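Eero Laitinen has rented out the same flat above a bakery in Vornbridge for 13 years, and he'd like it known that he is a patient man. "I had one tenant who paid me in April for the whole year," he says. "Then he kept a rooster." 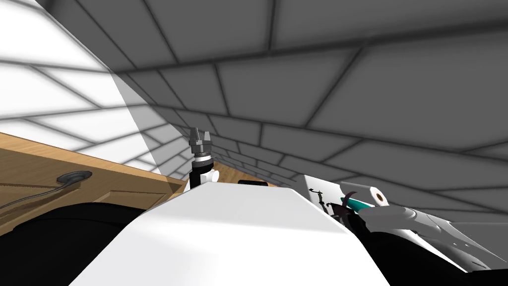
Laitinen's sister Pradik-side, as the family puts it, thinks he brings it on himself by never asking for references. He grants her the point and moves on to deposits.

"I ask for 1000. They offer 50 and a bicycle." He took the bicycle. 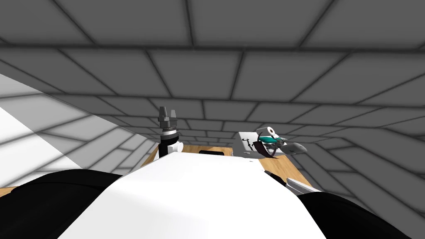 Leases bore him. The current one runs to 3 pages, copied from a cousin at Virnero, and page two concerns boats. Furniture he takes seriously. A plain light-brown table with a bit of orange in it, he says, will outlast any tenant, and he won't hear a word for glass.
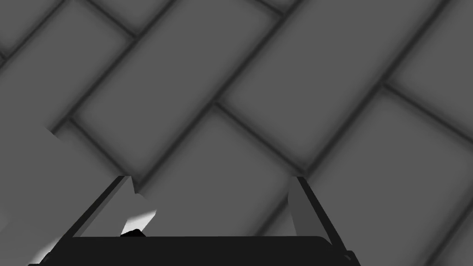 On getting them to leave

"You can't hint. I hinted to Ozoliņš for a whole winter and he thanked me for visiting."
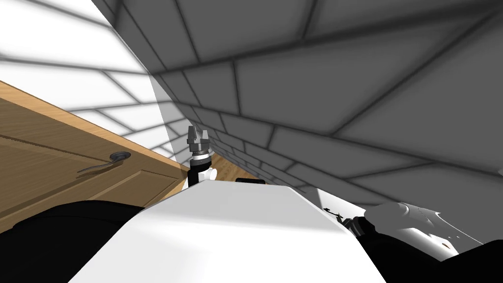

Notice now goes out in writing, with a cake from downstairs. Laitinen also repaints between tenants, always the walls, whatever state they're in. Gray tile he leaves alone, and a light-brown wooden door gets a wipe and no more. The cake is usually lemon.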